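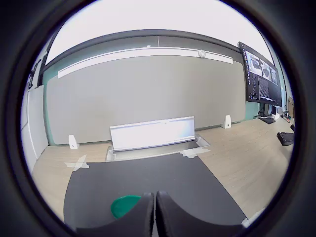 *View from the wrist camera, with the two fingers in front and the green lid at the left.*

## Wide wrist camera alone, or wrist camera plus a fixed one, for picking a flat lid?

**oblique_wrist** wrote in Grippers and Cameras:

Hello all. I am comparing two things at the same time, and I am afraid I mix them up, so I would like advice from people with more experience.

My arm carries a two-finger gripper with the Quintanilla soft-ribbed fingers. The camera at the wrist has a very wide lens, and the picture comes out as a circle. Until now this was my only camera. The task is simple to say: pick the round green lid from the mat, then put it down at a given place. There is also a small white piece for the second half of the test. The mat is dark gray and fixed to the table with tape at the corners.

I have made 543 attempts with the lid. The failures are of two types:

- The fingers come down at the wrong side of the rim by a few millimeters, and one finger pushes the lid away.
- The fingers come down correctly, they close, and the rim slides out at the bottom when the arm goes up.

The first type I blame on the camera. In the wide view, everything near the border is bent very much, and when the lid is close to the border my estimate of its center becomes bad. In the middle it is acceptable. The second type I blame on the fingers, but I am not certain about it. If the height is wrong by a little, the fingers take only the upper part of the rim, and it would look the same in my log.

The white piece gives me less trouble. It stands up and the fingers have a good surface to hold. The difficulty there is only the rotation, if it is turned the wrong way to the fingers.

What I can change:

1. Add a fixed camera at the side. I have one from an older project and the Wesosness controller accepts it, but then I must synchronize the two streams.
2. Change to a wrist camera with a narrower lens. I would lose sight of the objects when the arm is near them, I think.
3. Change the fingers to the flat rubber ones, or to the thin steel ones from the same maker.

I can spend up to 2,000 dollars for everything, but I prefer to spend nothing before I understand the cause. Calibration was done with the fisheye model, not with the normal pinhole one, and the error after calibration is small in the center. At the border I did not measure separately.

Please tell me which you would change first. The view with the lid more to the right, in the lower half of the circle, is the kind of start where I miss most often: 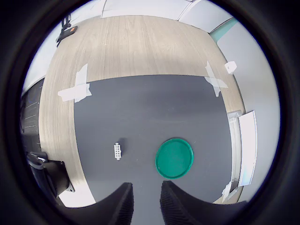

**Skusel_bench** replied:

Change only one thing, and let it be the cheap one. You already own the side camera, so begin there. You don't need to use it for control. Let it record, and look at the height of the fingers at the moment when they close. Then you will know if your second type of failure is really from the fingers.

I had the same doubt with jar lids. I was sure that my pads were too hard. From the side it was very clear that I was closing too high, above the widest part of the rim, and the pad was pushing the lid down and out. I lowered the closing height by less than two millimeters and the old pads were good enough.

About the synchronization: for this purpose you don't need it to be exact. Start both recordings, then close the gripper one time in the air before every run. This is visible in both streams and you can align them by hand. If later you want to give both cameras to your policy or your detector, then do it properly with hardware trigger.

For the lens I would not go narrower. With a wide lens at the wrist you still see the lid when the fingers are nearly on it, and with the narrow one you work blind in the last part. I went to a narrow lens once and returned to the wide one after a month.

But please measure the calibration at the border. Most people hold the board in the middle of the picture and are happy with the number they get. Take at least half of your board images near the edge of the circle, tilted, and look at the error for these images alone. If it is bad there, repeat the calibration before you judge the camera.

> **oblique_wrist:** Thank you, this is very clear. I have put the older camera at the side now. I tried first a lower position, but the gripper was covering the lid too early, so I moved it higher. I hope this angle is still useful to judge the height.

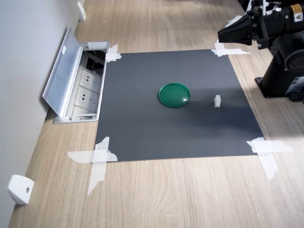 *Second camera: the lid and the small white piece on the mat, gripper at the upper right.*

> **Skusel_bench:** For the lid position on the mat it's good. For the finger height it's too much from above. If you can't go lower on this side, try to go lower on the opposite side of the arm. Also look how the shadow falls over the right half of the mat. If your detector uses brightness, test it with the lid inside the shadow and outside of it.

> **oblique_wrist:** I did not think about the shadow. My detector uses mainly color, but I will test both.

---

**Droststead_lab** replied:

I do not fully agree with the reply above. Recording from the side is a good idea, but I would test the fingers in parallel. It costs you one afternoon and needs no camera at all.

Put the lid by hand exactly between the fingers, at the correct height. Close with your normal force. Lift slowly and hang a small weight on it, increase until it slides. Do this ten times with each finger set you can borrow. If the ribbed fingers hold the lid well in this test, then they are not guilty and you can forget option 3.

Some experience from our side with the three types:

| Fingers | Flat lid | Small upright piece | Remark |
|---|---|---|---|
| Soft ribbed | good if the rim sits between two ribs | very good | the direction of the ribs matters |
| Flat rubber | good, forgives height error | good | collects dust, wipe often |
| Thin steel | goes under the rim easily | poor, the piece turns | can scratch the mat |

With ribs, please check how they run. If they are parallel to the table, the rim can find a groove and stay in it, or it can sit on top of one rib and jump down when you lift. This second case looks exactly like your slipping. We saw it in approximately one of five lifts, and flat pads removed it. If the ribs run up and down, the rim has no groove to sit in and my explanation does not apply.

The other point is wear. Our soft fingers were good up to 4,000 closings and after this the tips became smooth and we lost the lid more and more. We didn't notice it for a long time, the change was so slow. Keep a counter in the controller. On the Wesosness it is possible to do it with the tool output, see the menu for I/O events.

> **oblique_wrist:** I looked with a magnifier, and mine are fine ridges, much finer than the thickness of the rim. So maybe the rim lies over several ridges together. I will do the test with the weights. I can get the flat rubber ones for a few days, the steel ones I must buy.

> **Droststead_lab:** Then don't buy the steel ones yet. With very fine ridges the groove problem is smaller, and I would suspect the height more than I did before.

---

**palletmouse** replied:

use suction. one cup in the middle of the lid, finished. we have moved lids like this for years and never had a camera on the wrist

> **oblique_wrist:** It is a possibility for the lid, but the same tool must take the small white piece also, and the top of this one is not flat enough for my cup. I would like to stay with two fingers.

> **palletmouse:** ok then two tools and a changer. but it will eat your 2,000

---

**Update by oblique_wrist, same thread:**

I promised to come back with results, so I write what I have until now.

The calibration at the border was bad, as Skusel_bench suspected. My error there was several times larger than in the center. I repeated it with many tilted board images close to the edge of the circle, and the first type of failure is now rare. When the lid starts far to one side, I also added a short stop above the mat, where the arm moves until the lid is near the middle of the view, and only then goes down. It makes the cycle a little longer but I accept it.

For the weights, the ribbed fingers and the flat rubber fingers were nearly equal when I placed the lid by hand. So I keep the ribbed ones. The side camera is going lower this week, on the other side of the arm, with a small clamp. I have not yet a clean answer about the closing height. In the first recordings it looks a bit high at the far end of the mat and correct at the near end, so I want to check if the mat and the arm base are really parallel. If somebody has a simple method for this without a dial indicator, please write it under here.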